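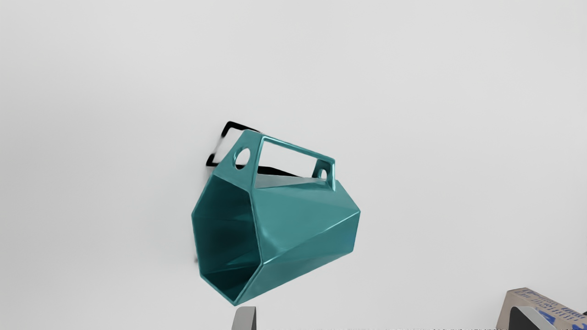

When should the first in-season nitrogen top-up go on winter wheat that came through the snow with thin tiller counts?
As early as the ground will carry the spreader without rutting, and before the crop reaches stem elongation. A thin stand needs the nitrogen while it is still tillering. Growers on heavy clay may have to accept a later pass.

Cereals and Oilseeds Board – Member Discussion
Topic: Early nitrogen on thin winter wheat

Posted by I_VanHecke (moderator)
The question and answer at the head of this topic have been carried over from the spring advisory page, as several members asked for a place to respond. Members are asked to state their soil type and the approximate growth stage of the crop when reporting. Product comparisons should go in the inputs section.
Ineke Van Hecke

Posted by somogyi_s
I farm heavy clay on the Starnness side and I have a reservation about the wording. "As early as the ground will carry the spreader" will be read by some members as an invitation to travel on frost at first light. I did this two years ago. The surface carried the tractor on the way out and did not carry it on the way back, and the wheelings were visible until harvest. I would prefer that the page refer to soil condition at depth.

The crop at present is green again on the south slope and still rather yellow along the creek. Growth stage is mid-tillering on the slope. I have not taken the creek field seriously since the ice sheet in the low corner.
Sándor Somogyi

Posted by F.Csizmadia
With respect to the previous post, frost travel is an established practice in this district and I would not wish to see it discouraged in an advisory. The error lies in staying out too long. Our operator is off the field by 8:30 in the morning whether or not the work is finished.

I would raise a different concern, namely the rate. The page gives no figure. On our loam we applied 42 kg of nitrogen per hectare as a first pass last season, with the balance at the start of stem elongation, and the thin blocks filled in to an acceptable degree. The neighbouring block received the full amount in one application and lodged in the corner by the shelterbelt. I draw no firm conclusion from one season.
Fanni Csizmadia

Posted by rvass_agronomy
The page omits a rate deliberately. The appropriate quantity depends on the soil test, the previous crop and the tiller count, and a single published number is invariably copied onto fields for which it was never intended. Ms. Csizmadia's figure is reasonable for her loam following peas. It would be low following canola, and I would not use it on sand in one pass.

On the matter of frost, both members are correct within their own conditions. However, fertilizer spread on frozen ground with a slope towards a watercourse is at risk of moving with the melt. The creek field described by Mr. Somogyi should not be treated until the frost has left the soil, regardless of how well the surface carries.
Rozália Vass

Posted by somogyi_s
Noted regarding the creek field. I had not intended to treat it early – my point was that others may.

May I also ask whether a stand this thin is worth keeping? I counted fewer than 100 plants per square metre in the low corner and considerably more elsewhere.

Posted by shengli.tang
In reply to Mr. Somogyi: I would keep the field and reseed only the corner, if anything. We terminated a whole field of Rumov three springs ago on the strength of one bad area and put in spring barley. The barley was late and the yield was disappointing. The strip of wheat we had left standing beside the lane did better than anyone had predicted.

I must disagree with Ms. Vass on one point. Withholding a rate does not prevent members from copying a number. It means they take the number from the dealer. A range for each soil class, with the usual cautions, would be more useful.
Shengli Tang

Posted by rvass_agronomy
A range by soil class and previous crop could be prepared. I remain opposed to a single figure. Members with tissue or soil nitrate results from this spring are invited to send them to me by private message, with the previous crop stated.

Posted by I_VanHecke (moderator)
The phrase concerning ground conditions will be revised to mention slope and frozen soil, and Ms. Vass's table will be added once it has been reviewed. This topic will remain open until the end of April. Reports from light land would be particularly welcome, as there have been none so far.

Posted by F.Csizmadia
I should be grateful if the revised wording did not exclude frost travel on level ground.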